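# The drawer, the dentist and 1,000 pieces of Akembridge

19th February 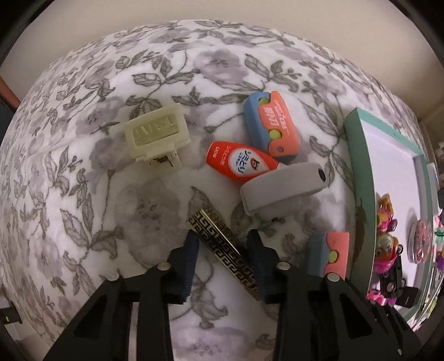 A few small things on the flowery cloth.

So I finally finished the jigsaw! The big one, the view of Akembridge harbor that my neighbor Katherine Flores lent me back in November (she said "no hurry" and I took her at her word). 1,000 pieces, and I'd say half of them are sky. Gray sky, too. Whoever took that photo could have waited for a nicer day.

I started the way my dad taught me, edges first, and had the border done in one evening except for a single piece on the left side that I was sure was missing. I even wrote Katherine a slightly stiff message. It was in my slipper. Sorry, Katherine!

After that came the boats, which were a joy, and then the row of painted houses, where I got stuck for most of January on two doors in nearly the same green. My cousin Rigoberto came over for dinner, looked at it for maybe a minute with a fork still in his hand, and put in three pieces. I've been working on those doors for weeks, Rigo. Eat your rice.

The sky is where I nearly gave up. I ended up sorting by shape: two knobs, three knobs, the odd ones with a kind of shoulder. I did 12 pieces a night, no more, with the radio on and a cup of tea going cold next to me. Some nights I cheated and did 16. It's slow but you do start to see differences after a while, a bit of yellow in one corner, a darker smudge that has to be near the lighthouse.

I put the last one in on my own, at ten to midnight, and then stood there wanting to tell somebody. I told the dentist the next morning. He had both hands in my mouth, so it wasn't much of a conversation, but he does jigsaws too and likes the wooden ones with no picture on the box. That sounds awful to me.

It's still on the dining table. I can't bring myself to break it up, so we're eating on our laps for now. Katherine has already offered me the next one, a map of old railway lines, and I said yes before I'd even looked at the box. If anyone knows a good way to carry a finished puzzle across a hallway in one piece, please leave me a comment.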